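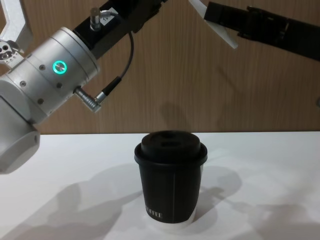

Ysaline Huet opened by asking if the Lostow choir could sing in the round this winter, and the whole room said yes!

Minutes, October 22, 2022, Broterwood Singers

Songs: We're keeping the two July favorites and adding five new ones (the Altora lullaby is gorgeous). Altos want more practice on the second verse.

Hall: Ekpo Hall seats 200, and the date is ours. Esperanza Olmedo will bring the key. 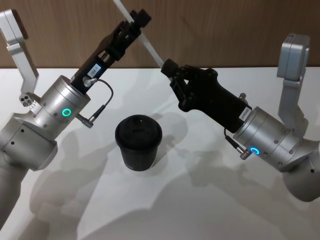 Black cup with lid, white table.

Music: 35 copies to print. Ysaline to send the files.

Next meeting: same place, same time.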